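Marum Adds Trading to Jindero, Asks Players to Be Nice About It

April 16, 2022 – Marum, the studio behind the mobile creature-collecting game Jindero, will open player-to-player trading in June. Players have requested the feature 2873 times through the in-game suggestion box, a few of them politely.

Trading unlocks at level 20. Two players standing near each other can swap up to two creatures a day, and both must confirm before anything changes hands. There is no undo button. The studio considered one and decided that regret builds character.
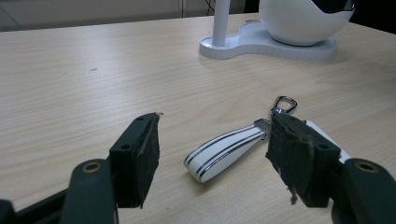

A white leather key fob on a light wooden tabletop.

At launch, 57 creatures can be traded. Ornar, the swamp owl that players have been hatching by the dozen against their will, is on the list. Marum expects supply to be healthy.

Farouk, the sand fox from the winter event, stays with whoever caught it. The studio has read the forum thread on this subject and is aware of the feelings involved.

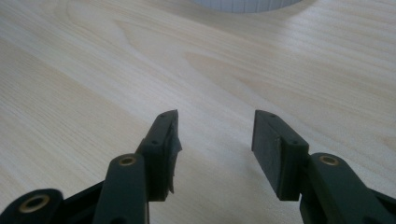 Pale, fine-grained wood in close view.

The update is free and arrives on both phone platforms at once – a first for Marum, which would like some credit if it works. Trading will be switched off for child accounts unless a parent turns it on in the settings menu.

Press copies of the trading rules are available on request from the Marum press desk.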